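We use cookies to improve your experience on this site. Accept | Manage settings

From: Haoran Jiang
To: orside-users
Date: 21/01/2024
Subject: Re: Left gripper loses tracking partway through a take

Yaqin Pan wrote:
> On our setup at Istach the left gripper pose jumps by 10 cm or more,
> then comes back. No warning in the log. Right side is fine. Has
> anyone else had this? I have already swapped the USB cables.

Yes, we had the same fault and lost 20 takes to it before I looked at the raw poses. In the worst one the jump starts at frame 548 of 2,203 and lasts until the marker cube is turned back toward the head camera.

In our case it was the cube mount. One screw had backed out and the cube could rotate slightly under load - not enough to notice by hand. With only one face in view, the solver flipped between two answers. The log stays quiet because a marker is still detected.

I would check these in order:

1. Hold the gripper body and twist the cube. Any play at all is too much.

2. Do a short tabletop take with both grippers in view, fingers open, and compare left and right poses. We use the ordinary desk for this, with the tissue box and the orange pouch as things to reach for.

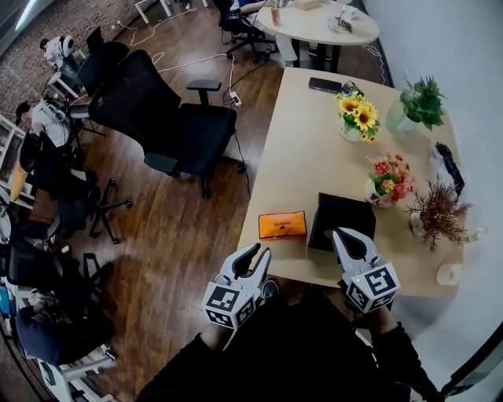

3. Recalibrate the left side after tightening. The old offset will be wrong, even if the plot looks clean.

If it still jumps after that, send me the pose file and I will run it through the Turier script.

Haoran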